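Kurz vor Feierabend, Prillberg, kleiner Besprechungsraum. Chepkoech Athumani hat zwanzig Minuten, dann der nächste Termin. Also gleich rein.

Was schreibt ihr Leitfaden für Küchenroboter vor? "Zuerst die Simulation. Immer." Bei Kombo darf kein Arm an eine echte Arbeitsplatte, bevor er nicht 2.000 Durchläufe in der virtuellen Küche hinter sich hat. Früher waren es 256. "Viel zu wenig, das haben wir im Februar gemerkt." Mehr will sie dazu nicht sagen.

Streit gab es um den Abstand. Ihr Kollege Wekesa Koech wollte feste Werte für jedes Gerät, sie lieber eine Regel pro Bewegungsart. Geworden ist es beides, zwei Tabellen im Anhang. "Liest keiner gern. Muss aber sein."

Und die Protokolle? Jeder Abbruch wird eingetragen, auch wenn nichts passiert ist. "Gerade dann." Wer einen Lauf löscht, muss unterschreiben. Godfrey Minja prüft das einmal die Woche, stichprobenartig, ohne Ankündigung.

Simulierte Küche, weißer Arm vor der Arbeitsplatte mit der Kaffeemaschine:
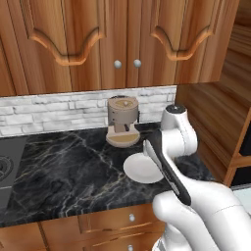
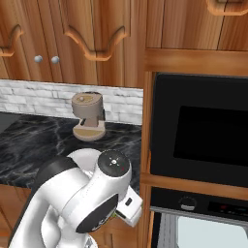
Bleibt die Frage, was die Simulation nicht kann. Athumani überlegt nicht lange. "Reibung. Fett am Griff. Ein Kind, das reinläuft." Deshalb der zweite Teil vom Leitfaden: halbe Geschwindigkeit am echten Gerät, Not-Aus in Reichweite, immer zwei Leute dabei. Ausnahmen? "Keine." Auch nicht bei Vorführungen, da wird sie kurz laut. Cavonley hat die Regeln inzwischen übernomen, Grernbridge verhandelt noch. Nächste Fassung kommt im Frühjahr, wenn der der Anhang fertig wird.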